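Thu 7 May
Housekeeping Skills, Level 1 course team, Grosevham Adult Learning

Session 4: Dust, sweeping and hard floors

These notes go with the practical in the training flat. Bring them with you, along with the Session 3 sheet on cloths and colour coding, as we will refer to both.

What dust is

Household dust is a mixture. Most of it is fibre from clothes, bedding and carpets, with skin flakes, hair, soil from shoes, crumbs and fine particles from outdoors. The mix depends on the room. Bedroom dust is mainly fibre and is light and fluffy. Hallway dust has more grit in it. Kitchen dust picks up grease from the air and sticks to whatever it lands on, so the top of a kitchen cupboard needs washing where the top of a wardrobe only needs wiping.

Grit matters most on hard floors. It is harder than varnish and most floor finishes, and every foot that presses on it drags it a short way. The dull track you see down the middle of an old corridor is made of thousands of small scratches. Polish will hide them for a while but will not remove them.

Order of work

Work from the top of the room to the bottom. Shelves, picture rails and lampshades first, then furniture, then skirting boards, then the floor. If you can, leave a gap between dusting and sweeping so that what you have stirred up has time to settle. In a flat this is easy to arrange: dust all the rooms, then go back to the first one with the broom.

Start at the far wall and work towards the door. Move light chairs out of the room or turn them up on the table. Do not sweep round them.

Dry floor before wet floor, always. A mop pushed over loose dust makes a thin mud which dries in the corners and along the skirting. Most of the streaks learners blame on the detergent come from this.

Brooms

Soft bristle is for smooth indoor floors: vinyl, sealed wood, glazed tile. Stiff bristle is for concrete, brick and outdoor steps. A stiff broom used indoors flicks fine dust into the air and leaves it behind.

Use short strokes and keep the head on the floor. Lifting it at the end of the stroke throws the dust forward. Hold the handle with one hand near the top and the other lower down, and keep your back straight. The handle should come up to your chin or a little above. Swap hands now and then in a long room.

The flat has 2 soft brooms, both from the Ruddock range, and one stiff one which lives on the balcony. Please keep it there.

Hang brooms up or stand them on the handle end. A broom stored on its bristles bends to one side within weeks and will not sweep into a corner again.

Picking up

Bring the dust together in one pile per room. Several small piles get walked through. Set the pan flat, with its front edge pressed to the floor, and brush towards it in short, light strokes. There will be a fine line of dust left at the lip. Move the pan back a few inches and brush again, and repeat until the line has gone. A damp paper towel will take up the last of it.
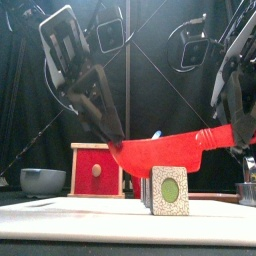 Carry the full pan level and empty it low down inside the bin bag. Tipping it from a height sends the lightest dust straight back into the room. Wash the pan and hand brush in warm soapy water at the end of the day and let them dry before they go in the cupboard. Hair wound round the bristles should be pulled out first, while it is dry.

Do not sweep up broken glass with a soft broom. Splinters stay in the bristles. Use stiff card for the large pieces, damp paper for the small ones, and wrap the lot in newspaper.

Vacuum or broom?

A vacuum with a hard floor head is better for fine dust and for anyone with asthma in the home. A broom is quicker for crumbs and leaves, and can be used early or late without disturbing the neighbours. The Nundo upright in the flat has a turning brush meant for carpet. Switch the brush off before using it on the wood floor in the hall.

For next time

Read pages 13 to 19 of the course book. Sweep one room at home using the order above and write down how long it took and where most of the dust was found. A few lines will do. Session 5 is mopping, so wear shoes with a grip.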